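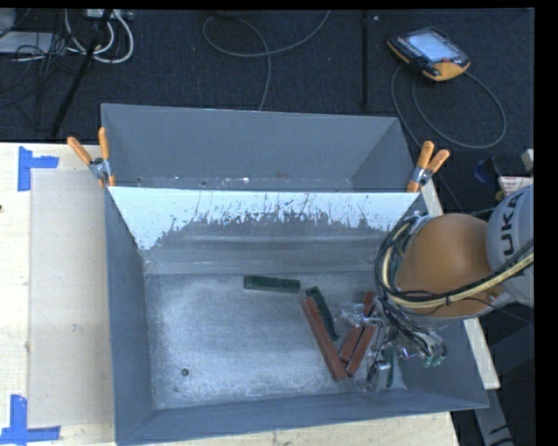 Marketplace Sellers Board > Promotions and Advertising > Is anyone opting in to the Zasesex spring sale?

plunkett_lane
Posted 10 September 2025

The opt-in window for the Zasesex spring event closes soon and I still haven't decided. For those who haven't opened the email, the terms have changed from the August one. Minimum discount is now a quarter off your lowest price in the previous month, and sellers cover return postage on anything bought during the event. Placement in the category banner costs extra on top of that.

I sell kitchen linen and aprons. In the August event I took 531 orders and was happy until I did the books. After the discount, the event commission and the returns, I made less than I would in an ordinary fortnight. I also ran out of the two best colours and had to cancel on people, which hurt my seller rating.

Who is going in, and are you paying for the banner?

tarpsandropes
I'm in, no banner. I paid for it last time and couldn't see any difference in traffic in my dashboard. The event badge on the listing does most of the work and you get that for free.

On the return postage, read the clause again. It only applies to change of mind. Faulty items were always on us anyway.

plunkett_lane
Change of mind is nearly all of my returns. People order three colours and send back two.

mallee_soap
Not going in. I've done every one of these since I joined and each time the terms get a bit worse for the seller. The discount is measured against your lowest recent price, so if you ran your own small promotion last month you are now discounting a discount. That caught me out in August.

I'm putting the same money into my own mailing list. I have 1687 subscribers, all past customers, and a plain email with a code in it sells more at full margin than the event does at a quarter off.

tarpsandropes
You have 1687 subscribers because you have been at it for years, and I'd bet a fair few of them found you in a sale in the first place. A newer shop doesn't have that list. For them the event is how you get one.

mallee_soap
You can't add marketplace buyers to a mailing list. It's in the seller agreement. Mine came from market stalls and my own website.

tarpsandropes
Fair enough on the list. You can still put a card in the parcel, though.

mallee_soap
You can put in a thank-you card. If it has your own web address on it, they can suspend you. There's a thread on it in the Policy section.

greyfin_hobart
I went with Plunuteck to manage the August event for me. They set the prices, ran the ads and wrote the listing titles. Sales were up a lot. Their fee was a percentage of turnover and not of profit, so they had every reason to discount harder than I would have. If you use an agency for this, get a floor price in writing for every product before you sign.

The titles they wrote were good and I've kept those.

oddsocks_wholesale
Second the floor price. We used Dehghan for ours and they agreed to one without any fuss. They also talked us out of the banner, which I thought was to their credit as they'd have made a commission on it.

For the OP, have you thought about entering only part of the range? You don't have to put the whole shop in. We enter old season stock and leave the current lines at full price. People click through from the sale item and some of them buy the new stuff.

plunkett_lane
I didn't know you could do part of the range. The form I've got only shows a yes or no for the whole store.

oddsocks_wholesale
Say yes, save it, then go to Inventory and there's a new column with a tick box for each listing. They are all ticked by default. Untick what you don't want before the window closes. After that it's locked.

jarrah_and_twine
Be careful with variations. If one colour is ticked, the whole listing goes in at the sale price. I had to split mine into separate listings, and you lose the reviews on whichever one is new.

mallee_soap
Another reason to give it a miss.

tarpsandropes
Or you just choose listings that have only one colour. It's an hour's work.

plunkett_lane
Thanks all. I've gone through and I have a fair bit of discontinued tea towel stock in single colours, so that's going in and the aprons are staying out. No banner. I've capped the quantity on each listing at what's on the shelf so I'm not cancelling orders again.

greyfin_hobart
Check your handling time as well. It resets to one day when you opt in. Mine did, and I had late dispatch warnings before I noticed.

plunkett_lane
Just looked and it has. Changed back to 2.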